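About Wustmont

Wustmont is a linen service for small hotels, guest houses and clinics. The company was founded by Siu-ming Yuen in a single rented unit on the edge of Porov and today supplies 244 client properties from its plant on Nedelcu Road.

We collect, wash, finish and return bed linen, bathrobes and towels on a fixed schedule agreed with each client. Every contract includes a stock review in April, at which worn items are withdrawn and replaced at our expense. Our terry range is offered in white, sand and blue. 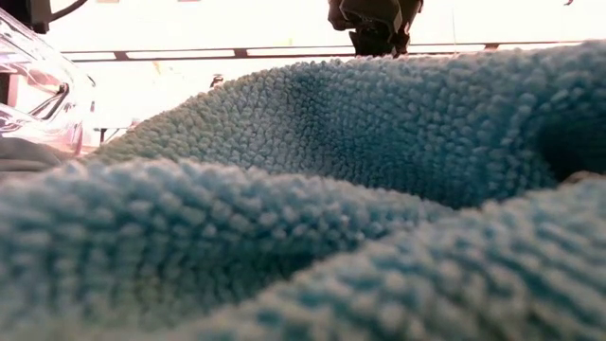 Clients have at times asked us to be plainer about our charges, and Hsiu-ying Tseng wrote to us that the yearly review was the reason her guest house had stayed with Wustmont, though she would still like the replacement list sent before the visit and not after it. The list is now issued ten days in advance.

Wustmont employs 81 people in washing, finishing, mending and delivery. New staff complete a paid training period under a senior member of the department. Items that can no longer serve our clients are cut and sold as cleaning cloths through our partner Ullonetti.

Requests for service from new properties are accepted throughout the year. The minimum order is 278 pieces per month.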